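A Wednesday at the Brellasden open day

I went to the Brellasden open day with one question. We have been putting off a gripper purchase for two years, and I wanted to know whether a five-fingered hand does anything on a packing bench that a cheap pair of parallel jaws can't. I came home with half an answer and a tote bag.

Getting in

Doors opened at 9:30 and the line for badges was slow. The program listed three demo rooms and a talk on controllers, which had been moved to the afternoon without a sign to say so. Coffee was free. The parking was not.

Room 1: parallel jaws and suction

Whitfield had the first room, with four arms on one long bench, all the same model, each with a different end on it. Two had parallel jaws, one had a suction cup, and the last had a soft three-finger thing that looked like a squid. Visitors could pick an object from a bin and hand it to the operator.

I liked this room. You saw the misses. The suction cup dropped a mesh bag of onions twice while I stood there, and the operator shrugged and put it back. The soft gripper was gentle with a bread roll but slow to let go. The plain jaws did most of what people asked of them, although a flat envelope beat them every time. I would have liked to see the same bin run past all the hands in the same order. Visitors chose whatever amused them, so the comparison was loose at best.

Room 2: the hands

Jarkeo makes the hands, and the second room was theirs. Most of the session was run in simulation on a big screen, with a presenter switching between hand models and control settings. A single real hand sat on a stand by the door, powered down.

The task was a table setting: move the food from a mat to a plate, using whichever arm is closer. We were told the simulated run had been repeated 1000 times with the items shifted a little between runs. I asked how many of those ended with the food on the plate and was told the figures were being prepared. Fine, but then why lead with the 1000?

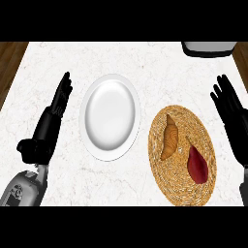
What the simulation leaves out

A rendered croissant doesn't flake. It also doesn't squash, and those are the two things I would pay a hand with fingers to deal with. I asked how the pastry was modeled and heard that it was a rigid body for now. So the hard part of the job had been taken out before the test began — and the same goes for friction, which was one fixed value for every item on the marble.

To be fair to Jarkeo, the controller comparison was more useful than the hand comparison. They ran position control against a force-limited mode, and in the second the fingers visibly gave when they met the rim of the plate. If that carries over to the real hand I'd be interested. It would have taken five minutes to switch on the one by the door.

Room 3: cameras

Ulico showed two camera setups, one overhead and one at the wrist. The wrist camera lost the object whenever the fingers closed, as you'd expect. The overhead one had trouble with a shiny tray. Their rep suggested buying both. I wrote down the price of neither.

The afternoon talk

It ran 40 minutes, and a good part of that was company history. The slides on cycle time had no units on one axis. Somebody at the back asked and got a laugh, then a promise to email.

Would I go again

For Room 1, yes. Take your own objects, the ugliest ones you handle, and ask to see them picked up more than once. As for the hands, we're staying with parallel jaws this year, and I have asked Jarkeo for a loan unit and their success numbers. No reply so far.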